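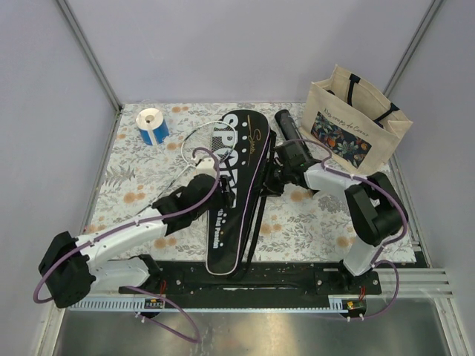 The black racket bag, laid out on the leafy cloth.

Dirneck Council Talk: transcripts and notes

Hello! I put this collection together because I listen to far too many local politics podcasts, and I kept wanting to find the bit where a councillor changed their mind about the bus station. You can't search a podcast. You can search a text file, so I started typing.

What you get

There are 183 episode transcripts, all from shows covering Dirneck town council and the two parishes next door, Grekach and Massawe. Most are panel chats recorded the evening after a full meeting. A few are long interviews with candidates, and 9 are hustings, which are the messiest by a mile (people shout over each other and the chair gives up).

Each transcript is a plain text file. Next to it sits a small notes file with the show, the month, the topics and who was in the room by role: leader, opposition, clerk, reporter, member of the public. I left names out of the notes, though they do come up in the talk itself.

How I made it

I ran the audio through Cledano, a little transcription script I wrote for myself, then went over the results by ear. I've fully corrected 46 episodes so far. The rest are first drafts, and you'll spot them quickly: "by-election" comes out as "buy a lection" more often than I'd like. The notes file says "checked" or "draft", so please look before you quote anybody!

Topics

I tag by hand and I'm not very consistent. Parking, planning and the leisure centre are solid. "Gossip" is a tag I made up in April for the who's-not-speaking-to-whom segments, and it's on more files than it should be.

Things to watch for

The Massawe shows lean heavily towards the independents, and there's much less from Grekach than I wanted. Anything over 2000 lines is split into parts, with the part number at the end of the file name. Times are in minutes from the start, adverts included.

Using it

All the shows gave permission for non-commercial use. Please credit the show first and this collection second. If you find a mistake, send me the file name and the line. I do corrections on a Sunday, tea in hand, and the hustings are next on the pile.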